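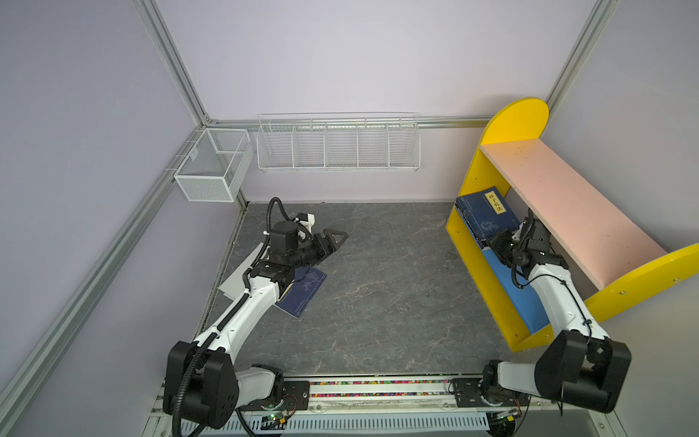
Chapter 11
What Storage Can and Can't Do

Csenge Szabó
Updated January

We use cookies to remember your reading position and to improve this site. By continuing to read you accept our use of cookies.

Most books on household organisation open with a promise. Buy the right baskets, sort your belongings into them, and the mess will stay gone. This chapter starts from the other end. It asks what evidence there is that storage reduces clutter at all, and it finds less than you might expect from the size of the storage aisle at your local hardware store.

You will already have met, in Chapter 10, the difference between capacity and access. Capacity is how much a room can hold. Access is how easily the people who live there can get at what it holds. Catalogues sell capacity. A wall-mounted wire basket, a low bookshelf in a child's bedroom, a set of dividers for a drawer: each is advertised by what will fit in it, and hardly ever by who can reach it or how many movements it takes to put something back. Keep that distinction in mind through the next three sections, as most of the claims we examine depend on blurring it.

11.1 The container claim

The container claim says that things are left lying about for want of a place to put them. It sounds right. It is also very hard to test, and people who repeat it seldom say what would count against it.

Consider the Hulstead survey, which is still quoted in magazine columns and in at least two of the course readers used at this level. Géza Mészáros sent a questionnaire to 1746 households and asked whether they had bought storage products in the past year and whether their homes felt tidier. A clear majority of buyers said yes to both. The result was reported widely as proof that storage works.

Look again at what was asked. The households judged their own tidiness, after spending their own money, on a form that asked about the spending first. Somebody who has just put up a row of racks has usually cleared the room to do it. They have thrown things out, vacuumed behind the desk and taken a load to the op shop. Any of those might account for a tidier room, and the questionnaire had no way of telling them apart. Mészáros said as much in his own discussion section, to his credit, but that paragraph is not the one that gets quoted.

Magdolna Csonka tried something more careful in Puleo. She recruited 116 families with children under eight and gave half of them shelving and baskets to the value of 600 dollars. The other half got nothing except a visit from the same assistant, who helped them clear one room for an afternoon. Floors were photographed at the start, the next day, and again at the end of the school term. The day after, both groups looked much improved. By the end of term both had slid most of the way back, and the difference between them was too small to build a theory on.

It would be easy to push this too far the other way. The Puleo study was small, it covered one kind of family in one town, and a school term is a short time in the life of a bedroom. It does not show that shelves are useless. It shows that an afternoon's clearing does a good deal of the work usually credited to the shelves, at least at first.

11.2 Height, and who the room is for

A second claim, popular with designers, is that wall space is wasted space. The advice is to lift storage off the floor and use the full height of the room. For adults storing things they seldom need, such as camping gear or winter doonas, this is sound enough. For children it is doubtful. A basket above a child's reach is an adult's basket, whatever colour it is painted, and what goes into it will be put there and taken out by an adult.

Benedek Katona, who has designed preschool interiors for much of his working life, defends high storage on the grounds that it lets staff rotate toys and materials. That is a fair argument in a preschool, where someone is paid to do the rotating. The Kokulon guidelines carry it over to the family home without comment - and a tired parent at seven in the evening is not a staff member with a roster. When you read advice of this type, ask whose labour it assumes.

11.3 Labels, colours and compartments

Divided storage has its own literature, most of it enthusiastic. The usual reasoning is that compartments make sorting simple and that simple sorting becomes habit. Tamás Kerekes put this to the test with a group of Koutsoukos households and found that the more categories a system had, the sooner people stopped using it. Two or three broad groups lasted. Finer schemes tended to end as a single jumble spread over several compartments.

His finding has been criticised because the families did not choose their own categories, and the criticism is reasonable. We return to it in 11.6, where you will be asked to read the original exchange and decide how much of the result survives.

Before going on to 11.4, choose one room you use every day. Write down what it stores, who uses each item, and what that person has to move, open or climb on to put it away. Leave out any judgement about whether the room is tidy. You will need these notes for the costing exercise, and they are of little use if you have cleaned up first.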